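Tesell Hand

The Tesell hand is a two-fingered gripper meant to be built at home or in a small shared workshop. It is held in the hand and worked by a person, and it can be used on its own or as one of a pair. The design came out of the Pristthorpe open workshop, and the first set of drawings went up on the workshop's page on 06/01/2023. Builders have since made their own versions in several countries, with an especially lively circle of them in Asia.

Name

Tesell was the label on the shelf where the first parts were kept. The name stuck, and later drawings simply carry it in the corner.

Construction

Two mirrored linkages carry the fingers, so that both sides move together. This is the lovely part of the design! A builder who gets one side running smoothly has already learned how to do the other. The joints turn on plain metal pins, and the drawings ask for a 10 mm spacing at the finger end. Most of the patience goes into reaming the holes. Too tight and the hand feels gritty, too loose and the fingertips wander.

The fingers are faced with ridged pads that grip thin edges well - box walls, trays, the rims of bowls. Pads are treated as spare parts, and many builders cast a few extra sets while the mold is out. A finished hand weighs 250 to 300 grams, depending on how much is cut away from the lower arms.

Use at home

A home setup needs very little space. Two hands, a blanket to keep things from sliding and a box of household odds and ends will keep a builder busy for a whole evening. Small bottles, chargers and spoons are popular, being awkward in quite different ways. 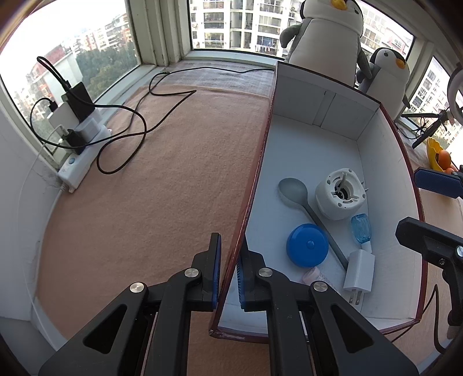

Muthoni Mwaipopo wrote on the workshop's page that she had rebuilt her pins twice before the joints felt right, and that she would now tell any beginner to buy the reamer first and worry about the color of the pads later. Her notes on pin fit were added to the drawings in November.

Variants

The Nzioka version has longer fingers and a softer pad, and suits deep boxes. It takes 26 printed and bought parts, a few more than the standard hand, and the extra reach is a real joy with anything that has rolled into a corner. A left-handed trigger has also been drawn, though few have been made so far.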